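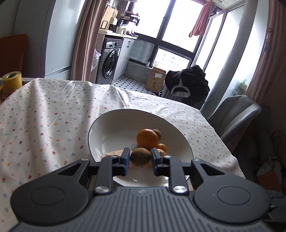

Chie Tsuji sent me the quote for the second year of hand grippers and asked what I thought. I thought it was a lot of money for something you squeeze.

The number was 160 a unit for the finger pads alone, if you buy them through Zelten. Harnport wants 100 for what looks to me like the same part with a longer wait. Neither of them will say how many grasps a set is good for. I asked twice. Zelten sent a brochure.

My trouble with these budgets is that the hardware line gets argued over for weeks and the hours line gets waved through. Somebody has to stand at a table and pick up fruit, over and over, in a kitchen with real daylight coming in. Michalis Economou put down 65 hours for the whole fruit bowl task. I've done enough of this to call that optimistic. A kiwi and a big orange don't want the same grip, and a deep bowl with a high back wall eats up more tries than a flat plate does. (His plan also has no money for fruit. Fruit goes bad, Michalis.)

Then there's the arm. The sales pitch is that you collect by hand now and the arm does it later, so naturally everyone wants to order the arm in September. I'd hold off. We don't have one task finished, and the service contract starts the day the crate arrives.

What I wrote back to Chie: buy spare pads from Harnport, double the hours, ask about the arm again once the bowl is done. She says Bienvenido Saludo already has a meeting set up with Zelten. I'm going, and I'm bringing my question about the grasps.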